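March, night after the screening

Got home at 11:40 and couldn't sleep, so I'm writing this down while I still have it straight.

The Funholm reunion night was at the Kasprzak, the old movie house in Sestbridge. Doors were supposed to open at 6 and opened at 6:35. The line went down past the bakery and turned the corner. I had my printed ticket and my phone ticket and they only wanted the phone one. The house seats 900 and the woman at the door told me they had sold 735, with the balcony closed on the left side because of a leak. I sat downstairs, row K, on the aisle, behind a man in a very tall hat who took it off when the lights went down.

They showed the pilot first. I hadn't seen it on a big screen before. The kitchen set looks cheap at that size and the sound is thin, but people laughed in all the right places and a few times before the line. Then they showed the ferry episode, the one where she finally reads the letter. I have watched it so many times that I was mostly watching the other people watch it. The two women beside me were holding hands by the end.

After the break the cast came out. Five of them, plus the director. The two leads sat at opposite ends of the row, and I know that will be written up tomorrow as a feud. From where I was it looked like they sat down in the order they walked on. They talked to each other fine. He passed her a bottle of water. When somebody asked if they still keep in touch, she said they send each other birthday messages and forget half of them. He said more than half.

Nothing new about a revival. The director said there was a script for two episodes and no money for either. I believed him. The actress who played the sister said she would do it if they filmed in summer this time, and told the story of the frozen door handle again, which was in the tenth anniversary interview too, nearly word for word.

The last question was about the wedding episode and whether the dress survived. It did. It's in a box at her mother's house and the cat has been at the hem. That got the loudest laugh of the night.

Music at the end by Masavura, who did the theme song. They played it slow, with a cello, and then three of their own. I liked the second one and forgot to write down the title. I stayed for all of it. Half the row left to get in line for autographs.

The autograph line was capped at 400 and I was too far back. I bought the poster for $15. It has a crease across the top corner from the bus, and I've put it under the big atlas.

Posted my write-up to the fan page before bed. The page had 2936 followers when I looked, and the first comment was up before I had brushed my teeth. She wanted to know what the lead actress was wearing. Green jacket, dark pants, flat shoes. I should have put that in. I added it at the bottom.
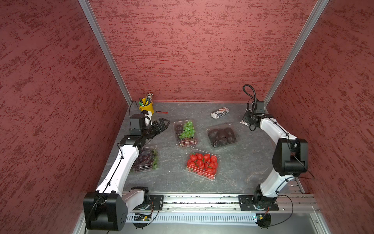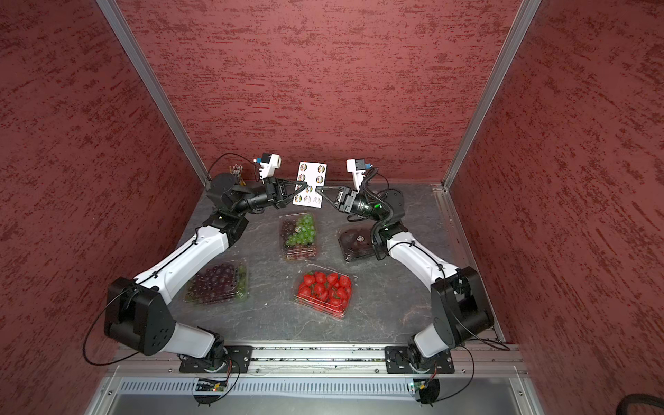
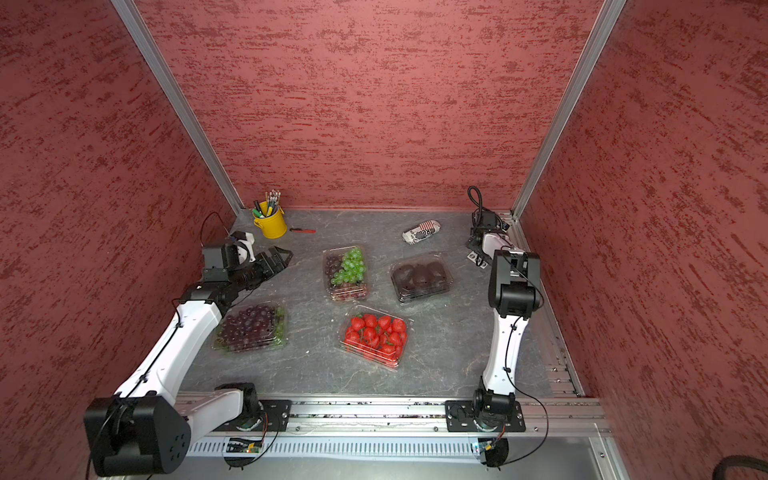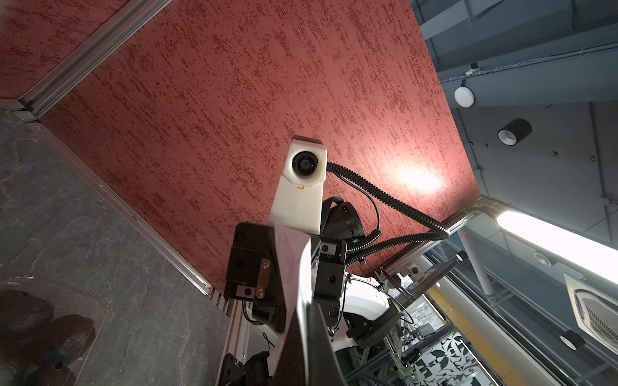 Next morning. The feud story is up on two gossip sites already, both with the same cropped photo of the stage, so that you can't see the three people sitting between them. I wrote one comment under the first and left the second alone. Then I went back to the header for the fan page, which needs changing before the anniversary posts start. The blue has been there since the beginning and it looks tired. I want a red, and a flat one comes out like a stop sign. The walls in the four pictures are closer to it, a mottled red with darker streaks in it, and white lettering should still read on top. I tried one version with the ferry in the corner and it was too busy. I'll try again with just the title.

Still have to answer the message from the Sestbridge paper. They want 200 words on the evening by tomorrow noon and they aren't paying. I'll do it anyway, and leave out the bottle of water, because they'd make that the headline.

Laundry, then a nap. My feet hurt from the line.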